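Prindasik pauses Clevix tidy-up routine after gripper fault

Bilatbridge, September 10, 2024

I'm Rochelle Ruawai and I look after the Clevix programme here at Prindasik. I'd much rather be writing to you about something shiny and new, but we've had a fault and I want you to hear it from me first! In short, the left gripper can close again after it has been told to let go, and we've switched off litter picking on all 28 Clevix units until we've fixed it.

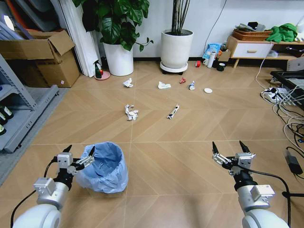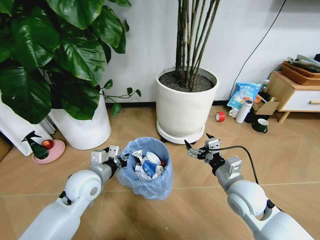
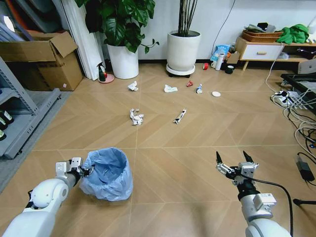 Litter picking with Clevix: two arms, one small bin with a light blue liner.

Bevan Partington told me the worrying part for him was fingers, as people do reach in to help when a robot seems stuck, and he'd like everyone to press the stop button before going anywhere near the arms, even if they look perfectly still.

I agree with every word. Nobody has been hurt, I'm very glad to say. We found the fault in our own long-run test back in May, when the gripper shut again at cycle 1105 of a planned 3000 (it was holding on to a fold of bin liner at the time, and pulled the whole bin over). We thought we'd cured it with a software change. We hadn't, and 13 repeats since then have convinced us the trouble is in the finger position sensor, which can slip a little on its mount and send the controller a wrong reading.

So, what now? We're sending a new sensor mount to every customer, and our engineers will fit it free of charge. Please don't try to tighten the old one yourselves, tempting as it is! The rest of the robot can stay in use as long as both grippers are left empty and the pick routine stays off.

If your Clevix has done anything odd with its left hand, even once, please ring the Prindasik service desk in Bilatbridge and ask for me.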